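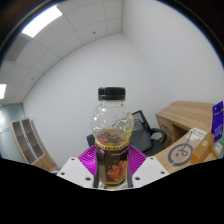

자주 묻는 질문

안녕하세요, 동네 차 모임 '파를리(Farley)'를 꾸리고 있는 호마예요. 메일로 같은 질문이 계속 와서 한곳에 모아 봤어요. 빠진 게 있으면 편하게 물어봐 주세요!

차를 하나도 모르는데 가도 되나요?
그럼요! 저도 처음엔 홍차랑 우롱차가 같은 잎에서 나온다는 것도 몰랐어요. 첫날은 그냥 마시고 수다 떨다 가셔도 돼요.

모임은 언제 하나요?
한 달에 한 번, 저녁 7시에 시작해요. 4월은 제가 이사를 해서 쉬어요(죄송해요). 날짜는 매달 초에 메일로 보내 드려요.

몇 명이나 모여요?
정원은 17명이에요. 더 받고 싶은데 방이 좁아서요... 대기 명단에 올려 두시면 자리가 나는 대로 연락드릴게요.

찻잔을 가져가야 하나요?
네, 개인 잔 하나만 챙겨 주세요. 주전자랑 다른 도구는 다 있어요. 잔을 깜빡하셨으면 제 걸 빌려 드리는데, 짝이 안 맞는 것들뿐이에요.

집에서 녹차를 우리면 너무 써요. 왜 그럴까요?
십중팔구 물이 너무 뜨거워서예요. 팔팔 끓인 물을 바로 붓지 말고 한 김 식혀 보세요. 저는 잎 5그램에 물 200밀리리터를 쓰고, 1분쯤 뒤에 따라 내요. 진하다 싶으면 잎부터 줄이시고요.

냉침은 어떻게 해요?
찬물에 잎을 넣고 냉장고에서 하룻밤 두면 끝이에요. 다부드 님은 보리차도 꼭 냉침으로만 드시는데, 저는 보리차만큼은 끓인 게 더 구수하더라고요. 잎은 아침에 꼭 건져 내세요. 계속 담가 두면 떫어져요.

시판 병 음료를 들고 가도 돼요?
돼요, 돼요! 직접 우린 차랑 나란히 놓고 마셔 보면 단맛 차이가 확 느껴져서 재밌어요. 여러 병 가져오실 필요는 없고 한 병이면 다 같이 맛볼 수 있어요.

남은 찻잎은 버리나요?
저는 잘 말려서 신발장에 넣어 둬요. 피루제 님은 녹찻잎을 밥에 넣어 드신다는데 간장 살짝 뿌리면 꽤 맛있대요. 전 아직 못 해 봤어요.

아이랑 같이 가도 되나요?
환영이에요. 카페인 없는 루이보스나 보리차를 따로 준비할 테니 신청하실 때 적어 주세요. 뜨거운 주전자가 오가니까 아이 자리는 벽 쪽으로 잡아 드릴게요.

취소는 언제까지 해야 하나요?
전날 저녁까지만 알려 주세요. 받으신 안내 메일에 그대로 답장하시면 돼요.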